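Tuserdale Listening Club
Minutes of the October meeting, held in the upstairs room at the Brillunbridge library

In the chair: Dušan Pešek
Minutes: Uthai Ratanaporn
Apologies were received from two members. Meeting opened at 7:10 p.m.

1. Minutes of the last meeting

Approved with one correction. Item 5 said the club "found" the Beten phono stage quieter than the old one. Dušan asked that this read "two members found," as the rest of the room heard no difference and said so. Corrected.

2. Matters arising

The hum in the left channel of the club amplifier is still there. It was blamed on the tonearm ground in the spring and on the dimmer switch over the summer. Both have been dealt with and the hum has not moved. Uthai will take the amplifier home and try it on a different circuit before we pay anyone to look at it.

The missing test record has been returned. There is a new scratch on side 2.

3. Petrauskas power conditioner

The dealer has offered us the Petrauskas conditioner at a club price of $300. We had it on loan for the last session. Those in favor said the bass was firmer and the background darker. Dušan pointed out that everyone knew when it was plugged in, that the person switching it announced each change out loud, and that the volume knob had been touched at least once between passages. He did not think we had learned anything.

It was also asked what the conditioner is supposed to be removing. The leaflet says "micro-grunge" and gives no measurements. Uthai wrote to the dealer for some and got the same leaflet back as an attachment.

Agreed: no purchase until there has been a proper blind comparison. One person switches from behind the curtain, levels are matched with a meter, and score sheets are handed in before anybody talks. If the dealer wants the unit back before then, he can have it.

4. Speaker placement

The proposal to move the speakers another foot out from the back wall was tried during the meeting. Opinions differed. With the speakers forward the voices were clearer from the front row and noticeably thin from the back, where most of us sit. They were put back where they were and the old tape marks on the carpet were left in place.
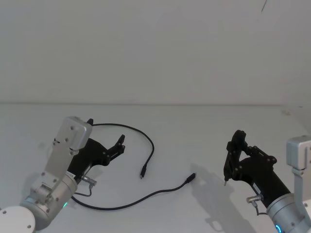 Silver arm with black gripper, over a white tabletop.

5. Turntable belt

The replacement belt sold as a "direct fit" is not one. It runs fast, and the strobe disc drifts steadily. The supplier says belts need 75 hours to settle. Dušan asked where that number came from and whether the return period happens to be shorter than 75 hours. It is. The belt goes back this week and we will order the one listed in the service manual, even though it costs more.

6. Budget

Balance after room hire and the new stylus is $41. The stylus was approved in advance and there were no questions. Several members remarked that with $41 in hand the talk under item 3 had been somewhat theoretical. A special collection for the conditioner was suggested and did not find a seconder.

7. Record fair

We have been offered a table at the Brillunbridge record fair. Last year we sold very little and came home with more records than we took. The fair's flyer promises "record attendance," as it did last year. Agreed to take a half table if the price is the same, and to say no if it has gone up. Uthai to reply.

8. Any other business

A member asked whether the club would host a talk on streaming players. No objection – provided that the speaker is not also selling one. Dušan to ask for names.

It was again suggested that we leave the amplifier on all day before meetings so it is warm. The library will not allow it, and it has not been shown that it makes any difference after the first half hour. Not pursued.

Next session: bring one record each, vocal if possible, for the blind comparison. Please do not bring cables.

Meeting closed at 9:05 p.m.

Actions
Uthai – amplifier hum; reply to the record fair; draft score sheets
Dušan – return belt and order replacement; borrow a level meter; speaker for the streaming talk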